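Clutitz worktops and tables: care and cleaning questions

These are the questions we get most often about our white and pale grey table panels. If yours isn't covered, write to Embla Wallin on the customer desk and she will answer between 9 am and 4 pm.

What should I use for everyday cleaning?

A soft cloth, warm water and a drop of washing-up liquid. Wipe, rinse the cloth, wipe again and dry with a tea towel. Most of the marks people write to us about are soap that was left to dry.

Why does my table look smudgy even after I clean it?

Pale panels show finger grease and cloth marks more than dark ones, mainly when light comes in low from one side. Go over the whole top in one direction with a damp microfibre cloth, then dry it in the same direction. Spray polish makes smudges worse over time. If you have used it for years it may take three or four washes to get it all off.
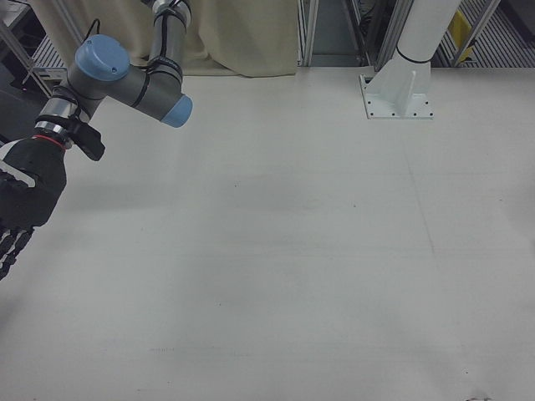
Can I get rid of small dark specks?

Try a fingernail or a plastic scraper first. If the speck moves, it is dirt or dried food and will wash off. If it stays put, leave it under a wet cloth for ten minutes and try again. Specks that don't shift after that are usually in the panel and can't be cleaned away.

What about the lines where panels meet?

Use an old toothbrush and the same soapy water, working along the join. Don't flood it. Dry it straight away and leave the table clear for an hour.

Can I use bleach or scouring cream?

No. Both dull the finish, and a dull patch can't be polished back.

Can I put hot pans on it?

Use a mat. The surface is tested to 116 degrees, and a pan off the hob is well over that.

Do you sell a repair kit?

Yes. The Arango kit has filler, a spreader and two fine pads, and costs £29. It suits chips and short scratches. For anything longer than 40 mm, ask for a replacement panel.

How do I order a replacement panel?

Send us the order number and the length and depth of the table. Malou Hjaltadóttir in the workshop checks every size before we cut.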